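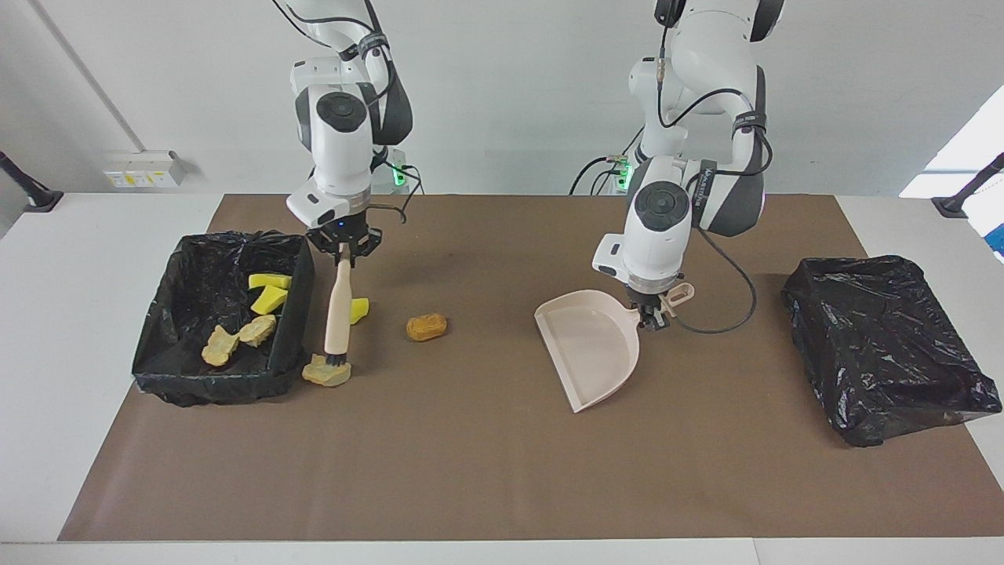
The Arach is the rear paddock stand I've sold more of than anything else in the shop, and it's the one I use under my own bike at every track day. It comes mostly put together. You'll have the handle to bolt on, the spool hooks to slide into their tubes, and a little bag of hardware that likes to roll off the bench. I do mine on a long table with a sheet of brown paper over it, like the one up there, so the paint doesn't pick up scratches and I can see where the washers went. A hand brush with a long handle and short dark bristles (pink is fine, the stand won't mind) is good for getting grit out of the wheel brackets before you grease them, and then again at the end of the season when they're full of whatever the paddock was made of.

# Arach Rear Paddock Stand

**$214** with spool hooks, in black or red. Rubber paddle adapters are extra.

Made by Kilutel, sold and shipped by us at Billora. In stock as of 20 January 2025, except the red, see the note further down.

## Why I carry it

I raced club level on a 600 for a good long while and I've owned some truly awful stands. I had a folding one that folded when I didn't want it to. I had a very pretty aluminum one that a friend's van backed over, and that was the end of that. What I wanted, by the time I had a shop and could be picky, was a plain steel stand with a wide stance, a handle long enough that I didn't have to throw my whole body at it, and wheels that would roll across bad asphalt with a bike on top.

The Arach is that stand! It's not light. If you fly to your races, or you're trying to squeeze everything into the back of a hatchback, you'll want something else and I'm happy to talk you through it. But if you have a van or a trailer, and you're swapping wheels between sessions with your hands shaking a bit, you'll be glad of every pound of it.

The stance is what sold me. The side arms splay out more than on most stands at this price, so when you've got the rear wheel out and you're leaning on the tail to get the axle back through, the bike stays put. I've had warmers on both ends, generator going, wind coming straight across the paddock, and I walked off to get a sandwich without looking back over my shoulder. I couldn't do that with the old one.

## What's in the box

- Main frame, welded steel, powder coated
- Handle with foam grip, and the bolts for it
- 2 spool hooks, adjustable for width
- Wheels, already fitted
- Hardware bag
- Instruction sheet (the drawings are good, the English is a bit of an adventure)

Spools for your swingarm are **not** included. I know, I know. Every bike takes a different thread and Kilutel doesn't want to guess. Tell me the make, model and year in the order notes and I'll put the right ones in the box and send you a link to pay for them. If your swingarm has no threaded holes at all, you want the paddle adapters. They cup the underside of the swingarm and they work fine, though I'd take spools any day if your bike gives you the choice.

## Will it fit my bike?

Very likely, if it has a regular double-sided swingarm. Sportbikes from the little singles up to the liter bikes all go on without a fuss. Nakeds too. I've got customers using it with supermotos, and for those you'll want to run the hooks on the highest setting.

It will **not** fit a single-sided swingarm. Those need a pin that goes through the hub and this stand has no way to take one. Kilutel makes another stand for those and I can order it, but I don't keep it on the shelf.

If you've got a very low exhaust that runs back past the axle, measure before you buy. Theano Tsakiris, who has been buying tires from me since I opened, put an aftermarket pipe on her bike and found the left arm of the stand wanted to be exactly where the pipe was. We got it sorted by moving the hooks inward and she's still using it. Send me a photo if you're not sure.

## Setting it up

Set the hooks up with the bike on its side stand, on flat ground, with somebody holding the bars if it's your first go.

1. Slide the hooks into the tubes and leave the clamp bolts loose.
2. Roll the stand up behind the bike until the hooks are under the spools.
3. Move each hook until it sits snug under its spool, with the wheel centered between the arms. Look at it from behind. Then look again.
4. Roll the stand out and tighten the clamp bolts.
5. Stand the bike up straight, bring the stand in, and push the handle down in one smooth movement.

You don't need to heave on it. If it feels like a fight, the hooks are set too high or too low, so go back and move them. People muscle through it for months and then write to me about their shoulders.

And please lift the rear first, before you do anything with a front stand. The rear one is what's holding you upright. Coming down it's the other way around, front first, then rear. I have seen a lovely bike go over in the paddock at Sutter for exactly this, and the sound stays with you.

## Wheels and grease

The wheels are hard plastic with a plain bore, no bearings. I was snobby about that at first. Then I took the stand through a gravel paddock for a whole season and the wheels were fine, where the fancy ones on my old stand had turned crunchy by September. Brush the brackets out, wipe a bit of grease on the axle bolt, done. I do it when I pack the trailer away and once more when it comes back out.

The powder coat is decent and it will chip where the arms touch the floor. Mine has chipped. A dab of whatever black paint you have in the garage stops the rust, and if you bought the red one you can have a nice time at the hardware store trying to match it.

## What I'd change

The foam grip. It's comfortable for a year and then it starts to twist around on the handle, and I've taken to gluing mine down on day one. I've told Kilutel and they were very polite about it.

I'd also like the clamp bolts to have proper levers on them. If you share the stand between bikes you'll be getting a wrench out every time you swap, and at a busy track day that gets old. Hélder Paiva, who builds our wheel spacers, has replaced his with lever bolts off an old workbench vise, and they work a treat. I don't sell them. You'd have to find your own vise.

## Shipping and returns

It goes out in one big flat box and it's an awkward thing, so we use a ground carrier and I'd plan on it taking the better part of a week. The box weighs enough that you shouldn't leave it for your smallest relative to bring in.

If it turns up bent or with something missing, take a couple of pictures and email me that day. I'll send out the part, or a whole new stand if it comes to that. If you just don't get along with it, send it back clean within the month and I'll refund everything apart from the return freight. Kilutel covers the welds for as long as you own the stand. I've sent back one, for a wonky weld on the handle bracket, and they replaced it with no arguing.

## A note on the red ones

I have 13 black stands on the shelf at the time of writing and no red ones. The red sells out every winter when people start dreaming about the first track day. More are on their way with the next Kilutel order and you can put your name down for one with the button at the bottom. I don't charge your card until it ships.

## Questions I get a lot

**Can I leave the bike on it all winter?**
Yes, I do. On a hard, flat floor, with the front on a stand as well or with the wheel in a chock. Don't do it on dirt, the arms will settle unevenly.

**Can I lift it on my own?**
I'm not a big person and I do it on my own every time. Stand on the left, one hand on the tail, one on the handle, and keep the bike upright while you bring the hooks up to the spools. Have a friend there the first few times.

**Is it okay with tire warmers?**
Yes, that's most of what mine does. There's plenty of room around the tire and nothing for the cord to catch on.

**Can I take the chain off with the bike up on it?**
Go ahead, chain, sprocket, axle, the lot. My track bike has 3,000 miles on it now and every chain it's worn has gone on with the bike sitting on an Arach.

**Do you have a front one to match?**
There's an under-fork version in the same steel, black only. It's on its own page, and if you order both at once I ship them together and take the second freight charge off by hand, so don't panic if the cart shows it twice.

Anything else, email the shop and put "Arach" in the subject line. I answer in the evenings, or from the paddock if there's signal.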